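Hand-held grippers on the housekeeping job: what changed for the people doing it
Board: Automation at Work > Service and Domestic
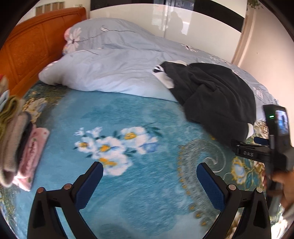
Bedroom task, folded stack to the left, charcoal fleece still on the duvet. Display on the right-hand unit is on.

altach_ops
Posted 2021-10-13

I coordinate the home-task crew at Altach. We had 34 people on staff doing ordinary apartment housekeeping before the recording work started. In September part of the crew moved to doing the same work with a gripper in each hand, so that the recordings can be used to train bedroom and laundry routines. I am writing this up for anyone about to run the same changeover, because I found plenty on the hardware side and very little on staffing.

Points so far:

Pace. A bedroom takes longer with the grippers than by hand. We stopped scheduling by room and now schedule by hour. The old room targets were dropped from the sheet on the second day.

Pay. Same hourly rate as before, plus a skill supplement after 5 shifts. The supplement was argued over at length and I expect it will be argued over again.

Technique. Two curved fingers do not do what a hand does. Plush bedding is forgiving, you can pinch it nearly anywhere. Thin shirts are slow. Fleece is easy to pick up and hard to lay flat.

Questions welcome.

pinch_force
Reply

What is on the inner faces of the fingers? I see blue textured pads. We ran smooth ones at my last site and lost half the grasps on anything synthetic.

altach_ops
Reply

Textured, as you see. Wear is the issue. We change them on a fixed interval instead of waiting for a complaint, and the interval is logged by whoever signs the unit out.

linen_shift_b
Reply

I do this work at a different company, so take it as one person's view. The write-up covers pace and pay and skips wrists. By the end of a shift my thumbs are worse than they ever were from folding by hand. Folding is varied. Squeezing a handle is the same motion all day. If you schedule by the hour and keep the shift length, you have swapped a mixed job for a repetitive one.

altach_ops
Reply

Fair. We cap gripper time at 2 hours per block and then rotate to room reset or labeling. I left it out of the first post and should not have.

linen_shift_b
Reply

Two hours is still long. Does the rotation hold when you are short of people?

altach_ops
Reply

It held in September. It slipped once this month. The block ran over and the person was paid for it, but I agree pay does not fix a thumb.

R. Costa
Reply

Rosario Costa, scheduling at Pagano. We have the opposite problem. Our people prefer the gripper blocks and nobody wants labeling. The labeling desk is where the work has changed most, in my view. Someone who was hired to keep a bedroom in order is now sitting at a screen marking the start and end of each grasp. Our backlog reached 3000 clips before we split the role into two job titles. I would do that first if I were starting over.

pinch_force
Reply

Disagree on splitting. The people who did the grasp are the best at labeling it. They know when the fingers had the cloth and when they only had the nap. Outside labelers mark contact too early every time.

R. Costa
Reply

True for quality. Our problem was retention. The title on the contract said housekeeping, the day was half desk work, and people left over it. If the mixed role is in the posting from the start I have no objection.

sbaptiste
Reply

Shoshana Baptiste here, I write procedures for Pondar. One item that has not come up is order of operations. Experienced housekeepers have their own sequence. One clears clothes off the bed first, another deals with the duvet and works around the clothes. When we imposed one sequence, the recordings were cleaner and the staff were unhappy, with reason. It read to them as being told they had been doing it wrong for years. We now fix the start and end states and leave the middle open.

grumbling_integrator
Reply

Leaving the middle open makes the data harder to use. Variation is fine in the objects. Variation in the sequence costs you. I have had to throw out whole days for this.

sbaptiste
Reply

Then the cost should be stated to the client. A routine that only works when the fleece is lifted before the duvet will not survive a real bedroom.

grumbling_integrator
Reply

Depends on the contract. Ours specified the sequence.

linen_shift_b
Reply

Has anyone told their crew what happens to the ordinary cleaning jobs once the routines work? My employer's answer was "new opportunities." I asked which ones and did not get a list.

altach_ops
Reply

Our notice says no reductions during the recording contract. It says nothing about after. I asked for a longer commitment and was told it would be looked at when the Lustunmont site opens. I have no more information than that and I have told the crew so in those words.

R. Costa
Reply

Same here. We did get retraining hours written in, paid, usable for any course. Uptake is low because they have to be booked a month ahead. Worth asking for, with a shorter booking window.

pinch_force
Reply

Back to hardware for a second. altach_ops, do your people read the display while working or only check it at the start?

altach_ops
Reply

Procedure is start and end of each take. Some glance at it in between, and it shows in the motion, the other hand slows down. We cover it in training and do not write anyone up for it.

linen_shift_b
Reply

Please post the rotation sheet if you are allowed to. I would like to take it to my supervisor.

altach_ops
Reply

I will remove the names and upload it to the files section of this board.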